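Newsroom > Brikby Newsletter > November > From the Labs

November
By the Eltmont lab staff

Whiteboard drawing passes the halfway mark

The two-arm station at Eltmont has spent most of this fall drawing on a whiteboard. It is the third task in the Brikby collection, after cup stacking and towel folding, and it has been the slowest of them to set up. As of Tuesday the station had 71 hours of recording on the task. The target is 1,000 accepted examples, and we passed the halfway mark at the end of last week.

For readers who joined the list after the spring issue, an example in Brikby is one complete attempt at one task, recorded from start to finish with the camera views and the joint positions of both arms. An operator drives the arms from a pair of leader handles. The learning system never sees the operator, only what the cameras saw and what the arms did. When enough examples have been collected, the policy is trained on them and then tried on the same station without anyone at the handles.

Drawing was added at the request of the Stefanou group, who wanted a task where contact matters the whole way through. In cup stacking the arm touches the cup, lifts it and lets go, and small errors in height don't count for much. A pen has to stay on the surface. If it lifts by 2 millimeters the line breaks, and if it is pushed too hard the tip spreads and the marker starts to turn in the fingers. Operators who were quick at towels needed several sessions before their lines came out whole.

The instruction sheet was rewritten in October. The first version asked for a circle, and the operators drew very careful circles, all nearly the same size and in nearly the same spot. That made a tidy set of examples, but the first trained policy could do little else with a pen. The current sheet asks for a closed or open loop of any shape, started anywhere on the board that the arm can reach, and drawn at whatever speed is comfortable. Uneven lines are accepted. Hesitations are accepted too, as long as the pen stays down.

The board is moved between blocks of recordings. An operator turns it by hand, enters the new block number and carries on. It is wiped with a dry cloth between blocks and is not cleaned down to bare white. We tried that in the first week and the results on a smudged board were poor, so old streaks are now left in the recordings on purpose. Lighting is also left alone. The overhead lights throw glare onto the board at some angles, and the policy will have to cope with that at Urov, where the second station sits under much the same kind of lamp.

Every example gets reviewed before it counts. The reviewer plays back the wrist view at double speed and marks it accepted, rejected or hold. The wrist view is the one that matters most for this task, as it shows the tip and the board together.
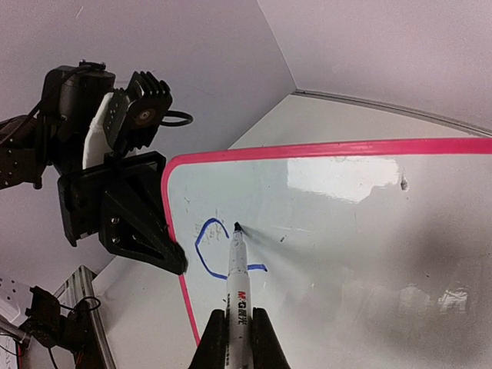 Drawing task, wrist view. The marker is in the right gripper, with its tip on the board by the blue loop.

The most common cause of rejection is a marker that slips partway through an attempt. Next comes a recording that was stopped too early, before the pen was clear of the board. The reviewers ask operators to wait a full 2 seconds after lifting before they press the pedal. Attempts where the idle arm drifts over the drawing area go to hold, and someone from Stefanou looks through those at the end of the month — most of them are kept.

Operators at both sites should note the following changes. Sessions on the drawing task are now limited to 9 blocks, with a break after the fifth. Dry markers go in the tray by the door and should not be put back in the cup. Please check that the wrist camera is in focus before the first block of the day. We lost a full afternoon at Urov to a blurred lens that went unnoticed until review.

The first full training run will start once the accepted count is reached, probably before the winter closure. Until then the station is booked from 9 in the morning on all working days. Requests for other tasks can be sent to the Brikby desk and will be scheduled for after the break. Drawer opening is next on the list at Eltmont, and Urov will begin with cable routing.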